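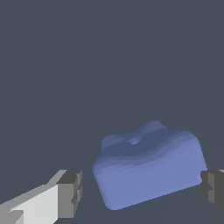
Soft block between the two fingers, simulator view. The right finger is touching, the left one is not.

From: Nataša Dumitrescu
To: soft-handling list
Subject: Re: Questions before the open day write-up

Hi all,

The render at the top is the one I promised to Adoración and to the people who were stuck at the back by the coffee. It shows the block with its top surface well out of flat, which was the state I kept talking about while half the room could only see my elbow.

Answers are in line below the quoted parts. I have cut the bits of her message that were only travel notes.

Adoración Montoya wrote:
> Thank you for having us at Plundley. I am writing up the visit for
> the people at our end who could not come, and I would like to get
> the details right. Four of us took notes and we do not agree with
> each other on several points.
>
> First, was the simulator running live during the demonstration, or
> were we watching a recording? Two of us thought it was live and two
> thought it was played back.

Both, so nobody's notes are wrong. The morning session was live on the machine under the desk. After lunch the same machine was needed for the hands-on table, so for the second group I played back runs saved from the morning. I said so at the start of the talk, but people were still coming in from the yard. If you came in by the side door you probably missed it.

> Second, what is the block supposed to be? I wrote down "dough", and
> my colleague wrote down "foam".

It is a soft body with a set of material numbers, and you can move those numbers toward either one. The stiffness we used on the day was on the low side, so dough is the better word for your write-up. We do not have a real dough that it was matched to. The people from the bakery equipment side asked about this twice and I want to be clear that we have not measured any real product yet. The blue is only a display color. It does not stand for stress or temperature or anything else, and I should have put that on the handout.

> Third, I did not follow the part about one finger arriving before
> the other. Is that a fault in the controller?

It is not a fault in the controller. Both fingers are told to close at the same rate toward a middle point. If the block is sitting off that middle point, one finger gets to it first. In the render you can see the right finger up against the right end of the block, with a pale patch there, and a gap still open between the left tip and the block. With a stiff part this hardly matters, since the first finger just slides the part across until the second one meets it. With a soft part the first finger can start to squash its end before the body moves at all. How much it squashes and how much it slides depends on the friction with whatever is underneath, and this is the number we are least sure about.

There are two ways to deal with it. One is to find the block properly first and center the gripper on it. The other is to let the gripper give way sideways when one finger feels a load. We showed the first one in the morning. The second one is in the Nirari branch and was not part of the demonstration, although I did mention it when someone asked.

> Fourth, there is a small dimple on the top of the block. Is it a
> marker, or a hole, or something the gripper did?

I had this question from several people on the day and I do not have a good answer. It is a small round dip near the middle of the top. It looks as if a point has been pressed into the material. It is not a marker that we put there. My guess is that it is a single mesh point that has gone lower than its neighbors, and the shading makes it look sharper than it is. I have opened a ticket for it, number 3641 in the tracker, and anyone on this list can add to it. Please say only that it is being looked at.

The faint banding on the top surface is a different matter. That comes from how the surface is drawn and it goes along with the ripples. It does not mean the material is in layers.

> Fifth, how many runs were shown, and how many of them ended in a
> good lift? My notes say 18 but I am not sure 18 of what.

18 is the number of saved runs in the folder I was playing from in the afternoon. We did not get through them all. The full batch behind the talk is 200 runs. I would ask you not to print a success rate from either one. We have not agreed on what a good lift is. If the block comes off the surface but sags so far that one end drags, I would call that a failure and others here would call it a lift. Until that is settled any rate depends on who did the scoring. There is a draft of the scoring rules in the shared folder, under Sepúlveda, and comments are welcome until the end of June.

> Sixth, somebody asked why the background is empty and there is no
> table to be seen. I did not catch the reply.

The reply was short because I was changing a cable at the time. The display we used is a plain dark backdrop, kept simple so that it renders fast. There is a fancier viewer with proper surroundings, but it drops too many steps when the soft body is being worked hard, and for a talk I would prefer that people see the motion of the block correctly. For the next visit I will try to add a grid on the surface. Several people said they could not judge height without one, and I agree with them.

> Seventh, are the finger shapes in the simulator the same as the ones
> on the hands-on table?

No. The simulated fingers are simple shapes with flat faces and a dark block at the tip. The ones on the table are the Bunda set, which have a curved pad. I know this is awkward. We meant to have the Bunda shapes in the simulator in time, but the contact with a curved pad was not stable enough to show. When both are ready I will post a side-by-side run on this list. If your write-up has pictures from the hands-on table next to simulator pictures, please add a line saying that the fingers differ, or we will get mail about it.

> Last, would you be willing to do this again for a smaller group? We
> have three people who work with sealed pouches and they would have
> a lot to ask.

Yes. A small group would be easier for us than the open day was. The room gets hot with more than a dozen people in it and the questions at the back get lost. If your three can send us the rough size and weight of the pouches ahead of time, I can set up a soft body of that size, so that they are not looking at the same block again. A pouch with liquid in it is a harder problem, and we do not model the liquid. I would rather they knew that before they make the trip. Starting at 10 in the morning suits us best.

A few notes for the rest of the list, who did not ask but may want to know:

The handout has a mistake on the second page. The closing speed is given in the wrong unit. A corrected copy is in the shared folder with the same file name, so please download it again if you took it before the talk.

The step size used in the live session was smaller than the one in the handout. I changed it that morning after the block began to jitter under contact. The saved runs from the afternoon use the smaller step as well. If you try to repeat the runs with the handout value you may see the jitter too, mostly on the side where a finger is pressing.

Several people asked for the scene file. I can share it, but it calls for a build of the simulator that is not yet on the public server. Write to me off list and I will send both together. Please do not pass the build on. It still has debug output in it that fills a disk faster than you would expect.

Someone left a gray umbrella and a charger with a long white cable at the sign-in desk. They are in the cupboard behind it, and I can mail the charger.

There was also a request to run the demonstration with the block turned to different angles before the fingers close. In the view at the top of this message it is tilted a little, left end lower than the right. We have not done a proper sweep over angle. It is on the list for after the scoring rules are fixed, and if somebody outside Plundley would like to take it on, the scripts are easy to adapt. You would need to change the starting pose and leave the material numbers alone – please do leave them alone, or the results will not line up with ours.

Adoración, send me the draft when you have it and I will check the technical parts. I will not touch the rest. If you want a larger copy of the render for print, let me know the width you need and I will run it again at that size. The current one shows stepping along the edges of the block, and it will look worse on paper.

Regards,
Nataša

--
Nataša Dumitrescu
Soft handling, Plundley
To leave this list, send a message with the word "unsubscribe" in the subject line.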